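Home Products Spares Manuals Contact

Jivley Punel Pedestal Stand
Set-Up Guide, Section 2: Tube, Collar and Base

Last updated: May

Before you start

Section 1 covered opening the box, which most people manage. Section 2 covers putting the tube on the base, which most people also manage, sometimes on the first try. Allow 30 minutes. If you've built one of our stands before, allow 30 minutes anyway and use the extra time to read the steps you would have skipped.

You will need the tube, the collar, the molded base, the four rubber feet, and the small bag of screws. You will also need a soft dry cloth and a Phillips screwdriver of your own. We used to include a screwdriver. It was not a good screwdriver, and we have stopped pretending otherwise.

Work on a dark cloth or mat if you own one. Our parts are pale, and so are most countertops, and a white collar on a white counter can stay missing for an entire evening.

2.1 Check the parts

1. Lay the base on the cloth with the ribbed side up. The ribs are the working side. The smooth side is the one your guests will see, assuming your guests look at the undersides of plant stands the right way round.

2. Run a finger along the ribs. A faint mold line is normal. A crack is grounds for a replacement, and you should stop here and write to us.

3. Wipe the tube from one end to the other with the dry cloth. Smudges from handling come off more easily now than when there's a fern on top.

4. Look the tube over under a decent light. The finish is matte and a little mottled by design. A speck or a small bump you can only find by hunting for it does not affect the fit. Turn that side to the wall and never mention it again.

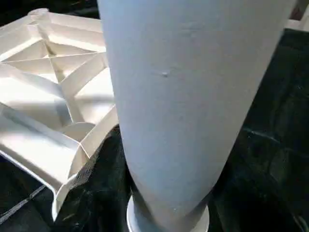 Fig. 2a. Tube and white collar, with the ribbed molded part to the left.

NOTE: Do not use kitchen spray, furniture polish or anything with a lemon on the label. Polish makes the matte finish shiny in patches. The patches are permanent, and they will be exactly where you look.

2.2 Seat the tube

5. Set the collar flat on the cloth, wide rim down. If it rocks, it's upside down or there's a screw under it. Check for the screw first, as you will need it later.

6. Hold the tube upright with both hands and lower the narrow end into the collar.

7. Turn the tube slowly, pressing down lightly, until it drops. The drop is small. You will feel it more than you hear it, so please turn off the vacuum cleaner.

8. Let go of the tube and look at it from two sides. A tube that leans is not fully seated. Lift it out, turn it a little and try again.

CAUTION: Do not strike the end of the tube with a hammer, a shoe or the heel of your hand. The tube does not respond to discipline. If it won't seat, something is in the collar, and that something is usually a scrap of the bag it came in.

9. Lift the tube and collar together and place them on the opening in the base. Fit the four screws by hand first, a couple of turns each, and then tighten them in opposite pairs. Tightening one screw all the way before starting the next pulls the collar to one side and will bring you back to step 8 in a worse mood.

10. Stop when the screws are snug. The base is plastic. It will accept one turn too many without complaint and then let go of the thread entirely.

2.3 Final look-over

11. Press the rubber feet into their pockets, stand the assembly on the floor, and push gently at the top with one finger. A slight give is fine. A wobble means a foot is missing or your floor isn't level. The second of these is outside our warranty.

12. Check the lower end of the tube once more. Grit, stray packing and the odd bit of metal from the screw bag like to collect there. Brush it all away before you add the top plate.

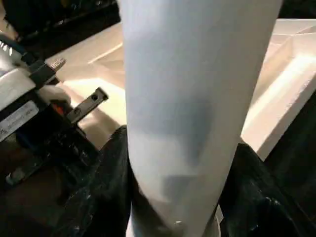
Can I stand the pedestal on carpet?

Short pile is fine, with the feet fitted. On deep carpet the base settles unevenly over the first few days, so put a board under it and check the tube for lean before you load it.

2.4 Load and placement

The assembled stand carries up to 3000 grams, measured with the load in the middle of the top plate. A watered pot weighs a good deal more than a dry one. Weigh yours after watering, which is when it plans to fall over.

Keep the stand at least 300 mm from any radiator. Keep it clear of doors that open toward it. We can't give a distance for cats.

If you move the stand, take the load off first and carry it by the base. Carrying it by the tube puts all the strain on the collar screws. Alfredo Dizon, who tests our returns, can tell which owners have done this and has asked us to put it in writing.

2.5 Taking it apart

13. Remove the load and the top plate. Lay the stand on its side on the cloth.

14. Loosen the collar screws in opposite pairs, the reverse of step 9, and put them in a cup. Any cup. Screws left on the cloth leave with the cloth.

15. Hold the collar still and turn the tube as you draw it out. If it sticks, warm the collar in your hands for a minute and try again. Do not oil it. The next assembly will be much too easy and so will the next collapse.

Spare collars and feet are sold separately, and the Soslow stand uses the same screws. The older Bañez stand does not, although its screws will go in far enough to convince you.

Continue to Section 3: Top Plate and Drip Tray

Text by Virgilio Rivera
Questions about this guide: use the Contact page and include the model name from your box.
© Jivley. All rights reserved.
Back to top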